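Can a secret bookcase door be added to an old house without wrecking the wall?

Posted in Home Projects, Hidden Rooms and Odd Spaces

pedov_attic
Hi all! We bought a 1920s place on Jurnero Street last February, and upstairs there's a closet that runs back under the eaves much farther than you'd guess. My daughter has claimed it as her reading hideout (she has already moved in a lamp, a beanbag and far too many stuffed animals) and what she wants more than anything is a bookcase that swings open to get in. The opening is 24 inches wide, the wall is plaster, and the floor slopes a bit toward the window. Is this something a fairly handy person can do, or am I going to end up with a door that scrapes and a big hole in my plaster? I've been going back and forth on it for weeks, usually at 2 a.m.
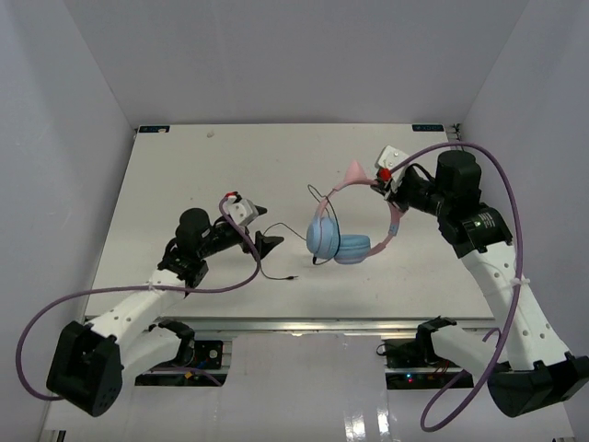 Pink and light blue headphones, cat ears and all.

karpenko_carpentry
Oh, I love this, and yes, you can do it! I built one for our den and it still makes me smile. The thing to spend money on is the hinge. Ordinary door hinges will sag once the shelves are loaded, so look for a pivot set rated well above what you think the books weigh. Mine carries 60 pounds of paperbacks and swings with one finger. Leave the plaster alone and build a new frame inside the existing opening, shimmed plumb, and let the trim cover the gap. With a sloping floor, check which way it falls before you pick the swing direction, or the door will want to drift open by itself (ask me how I know). Keep the shelves shallow, too, as a deep case needs a lot of clearance at the corner when it turns.
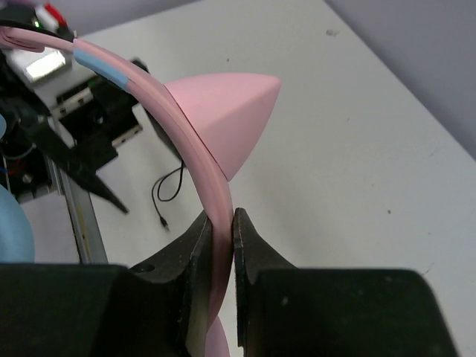

Pink cone and tubing, close up.

nindura
My brother did this with a kit and hated it. Get a curtain.

oldhouse_pam
Lovely project. I'd only add that for a child's room you want it to open easily from the inside, so please skip any latch she can't work in the dark. We put a plain magnetic catch on ours and a finger pull on the back. It's also worth looking at how air gets in there, because eaves closets can be stuffy in summer. And do measure the beanbag!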